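Workshop Corner > Romance & Slow Burn > Chapter swap: "The Ferry to Hastitz"

plotbunny_ruth
Chapter 4 is up. Canan has missed the last ferry and Emil offers her the spare room over the bakery. 464 words, so you can't claim you didn't have time. Do they kiss too early?

Grimetholm
Yes. They met in chapter 3. He has spoken to her twice, and one of those was about parking.

saltandcommas
Disagree with Grimetholm, as is tradition. It's a romance. If they shake hands in chapter 4 I'm going to go read something else. My gripe is his eyes. They're "stormy" on the first page and "honey" by the stairs.

plotbunny_ruth
The light changes on the stairs.

saltandcommas
Not that much it doesn't.

Grimetholm
Also, she "lets out a breath she didn't know she was holding" on two separate occasions. Somebody should check her lungs.

birsen_d
I liked the kiss where it is. What I didn't buy was her calling her sister right after. She'd wait until morning, or she'd call and talk about the ferry for 5 minutes and never mention him -- which is how my sister does it.

plotbunny_ruth
Oh, that's good. Stealing that. The kiss stays, the phone call gets worse on purpose. Grimetholm, you may have one of the breaths.

Grimetholm
I'll take the one on the stairs. I still say chapter 6.

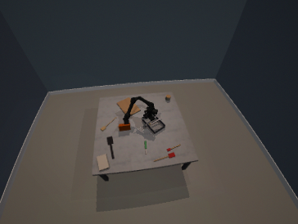
Next up in the swap

soylu_writes is posting "Mindberg in August," chapters 1 and 2. Second chance romance, one dog, mild swearing. Comments open until the next chapter goes up. Please be kinder to the dog than you were last time.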